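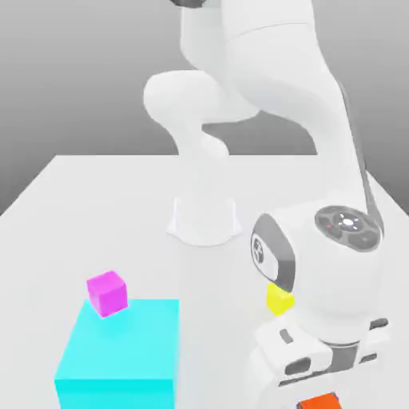

Natalie Staniforth asked whether she could skip the practice episodes and start recording for keeps on her first morning. You can't, or at least you shouldn't. The first dozen demonstrations anyone records are slow and full of pauses, and a policy trained on them learns to pause too. Do the practice runs, delete them, then follow the steps below.

This page covers recording block-moving demonstrations in Ruldale, our simulator. It assumes you have a login and a working controller.

## Before you record

1. Open Ruldale and load the `blocks_tabletop` task.
2. Set the recorder to **dry run**. Nothing is written to disk in this mode.
3. Do 12 practice episodes.
4. Switch the recorder to **save** and enter your operator name. Use the same spelling every time — the merge script treats "natalie" and "Natalie" as two people.

Leave the control rate alone. The Titatham set was recorded at the default, and episodes at any other rate can't be merged with it.

## Recording an episode

1. Press **reset**. The cubes get new positions and angles.
2. Read the instruction line at the top of the window. It names one cube and one target, for example "put the yellow cube on the cyan block."
3. Wait for the arm to stop moving, then press **start**.
4. Move above the cube and line up the fingers with two opposite faces. Many cubes sit at an angle to the larger blocks, so turn the wrist before you go down.
5. Lower, close, lift. Keep the motion continuous.
6. Place the cube, open the fingers and back straight up.
7. Press **stop** once the hand is clear.

If you miss a grasp, try again within the same episode. Recoveries are useful and we keep them. After 3 misses, press **discard** and reset.

Vary your approach. Come in from the left on some episodes and from the right on others, and use different heights. If the hand hides the cube in the main view, keep going as long as you can still judge where the fingers are. The wrist view is saved as well.

## What to throw out

- Episodes where you moved the wrong cube
- Episodes where a cube went off the table
- Any episode with a pause longer than a couple of seconds
- Episodes where the fingers pass through a block (a physics error; note the seed and send it to the Purngate channel)

A cube that lands crooked on its target is fine if it stays there.

## Checking and uploading

Run `check_episodes` on your folder at the end of each session. It flags empty files, missing camera streams and instructions that don't match the final cube positions. Replay every flagged episode before you delete it. The instruction check is strict and sometimes complains about a cube placed near an edge.

Upload with `push_episodes`. The shared set stands at 2,042 episodes, nearly all of them single-cube moves. Two-cube stacking is the next gap, and the goal there is 1,000. Kristiansen has the task file if you want to start on those — ask for the November version, as the older one resets the cubes too close to the base.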